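Demonstration gathering (robot learning)
29th July. By Hanan Obeidat

Demonstration gathering is the recording of worked examples from which a learning system picks up a task. A person drives the arms, the joint positions and camera views are saved together, and each go is kept as one episode. Also called demo collection, or at Zunaditz just "the runs".

Snack counter tasks are a common choice. Soft food, shiny wrappers, bottles, odd shapes. One episode is normally one short job, e.g. a sandwich and a tray, with two arms over the same table.

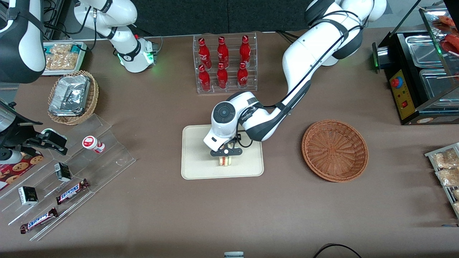
Layout gets changed between episodes, otherwise the system learns the table and not the job. The Saltow set has 200 episodes, of which 186 were kept. Dropped ones: bad timing between streams, operator stopped half way, wrong label. Some groups keep failed grasps on purpose and mark them as such. Opinion is divided on wether this helps.

Labels are plain sentences, written by the operator straight after. Later relabelling is slow and tends to drift. Zallach format stores one label per episode, Khasawneh allows several, wich is better for long jobs.

See also: teleoperation, imitation learning.

Comments (3)

Fouad Yammine: Does 186 include the September re-runs?

Hanan Obeidat: No, those are seperate. 61 of them, will add.

Borghild Lindholm: Section on gripper wear please. Pads change the data more than people think.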